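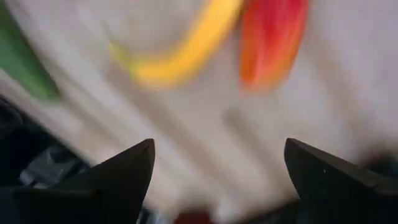

What do you do when your kid's reading log goes missing the night before it's due?

We sat down at the kitchen counter and wrote out every book we could both remember, and I signed the bottom with a little note to the teacher.

Search this site
Search posts…

Mrs. Akanda (Iresha, to the parents, she's lovely) wrote back before lunch and said a list from memory was perfectly fine. I had been awake half the night over it, of course.

The class goal is 1,000 pages each by December, and my daughter has almost 48 to go, so you can imagine how she took the news that her log was lost – tears, slammed door, the dog hiding under the bed.

Her brother is 13 and did offer to help, bless him, but his help was reading the last chapter of her mystery out loud in a pirate voice. She laughed so hard she forgot to be mad at all of us.

Anyway, the new log lives on the fridge now, under the big magnet – and if your house has a better spot for these things, please tell me, I'm all ears!

Recent posts
Packing lunches the night before
Our fall break in Tostcombe
Piano lessons with Mr. Fujimoto, week one
The great missing sneaker hunt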